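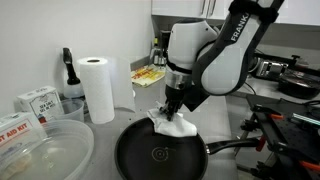
Ticket: dishwasher leaves film on glasses, Caron test kitchen
Opened: September 18, 2026
Opened by: Thierry Tanguy
Assigned: Gaëtan Barbier
Status: open, waiting on part

Problem
White film on every glass rack out of the Vatska undercounter. Plates ok-ish. Nonstick pans come out fine if done by hand so we stopped putting those in. Started after the salt refill, I think. No error code on the panel.

Tried so far (TT)
Ran empty hot cycle with descaler. No change.
Cleaned both filters. Lower one was bad, rice and label glue. Slightly better for one load then same again.
Swapped detergent to the Prultov powder. Worse!! Went back to the old liquid.
Rinse aid dial was on 1, now on 3.

Reply, GB
Film or etching? Wipe a glass with vinegar. If it comes off its scale, if not the glass is done for. Also need the water hardness setting off the panel. Hold start and drain together til the number blinks.

TT
Vinegar takes it off. Panel says 50. Strip test on the tap says 36, in the same units as the panel. So it's set too high if anything??

GB
Too high just burns through salt, shouldnt give film. Is the salt cap on tight? Brine leaking into the tub looks exactly like scale and wipes off the same way. Taste a dry glass.

TT
Salty. Yep. Cap turns but never bites, gasket is split on one side.

GB
OK that's the fault. Ordering cap + gasket from Omorov, their part fits this model. Until it comes:
- set hardness to 36
- don't top up salt
- one rinse-only cycle before the first load of the day
- glasses by hand if they're for guests

TT
Done, all of it. First rack after the rinse cycle still a bit cloudy, second one clear. Can you add the gasket to the November service list so it gets looked at again?

GB
Added. Leave ticket open, I'll fit the cap when the box gets here. Keep the old one, want to see where it split.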